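December, notebook 4, sound and lights bench

In at 8:40. Main job is the rig for the wedding at Tarnum. Nanami confirmed 200 guests seated, band on the short wall, dancing from nine. Venue says one 20 amp circuit behind the stage and another by the kitchen door. Want to keep the band and the lights on separate ones.

Went through the main speakers first. Left top has had a buzz since the Droltetti party. Swapped the cable, same buzz. Swapped the channel on the mixer, same buzz. Took the grille off and found two loose screws on the horn. Tightened them and ran a slow sweep from 40 Hz up. Clean until just past 200, where there is still a faint rattle. Put foam tape behind the badge and it went away. Ran it loud for twenty minutes with the door shut and it held.

Right top fine. Both subs fine. Sub 2 has a cracked foot, will do for now.

Wireless mics. Four handhelds and two lapels. Handheld 3 drops out past the loading door, the others don't. Put the antenna from 1 onto 3's receiver and the dropouts stopped, so it's the antenna and not the mic. Ordered a pair. Zane says to take the speeches on 1 and 2 and keep 3 in the case. Agreed.

Speech order from Ehsan, who spoke with the family: father of the bride, sister, then the couple together. The couple want one handheld each. First dance track is the long version, 4:12, fade at the end and straight into the band. I have it on the laptop and on a stick.

Lights. Eight uplights for the walls, warm amber through dinner and whatever Soudabeh programs after. Battery test with all eight on amber at full: first one quit at 6 h 10 min, the last at 7 h 25 min. Doors are at five and we finish at midnight, so full brightness won't make it. Trying 69 percent next – on the bench wall I can't see much difference by eye. Will write down the times when they go.

Confetti machine: skipping it. The Tarnum contract has a cleaning charge for paper and Gholamreza doesn't want to argue it again.

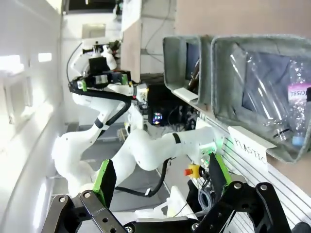 Second arm, between the green-edged fingers.

After lunch, packing list. Cable trunk was a mess, re-coiled everything and put colored tape on by length: red 5 m, blue 10 m, yellow 20 m. Short two yellows. Ranjbar may still have them from the anniversary dinner, Ehsan to call.

The van's tail lift is slow going up but works. Load subs first, then the lights trunk, tops last.

To do:
Rerun battery test at 69 percent, all eight
Fit new antennas when they come, walk test to the street
Replace foot on sub 2
Ask Tarnum if the kitchen circuit also runs the dishwasher
Print cue sheet, two copies, one for the band leader

Stopped at 5:30. Uplights left charging on the back shelf.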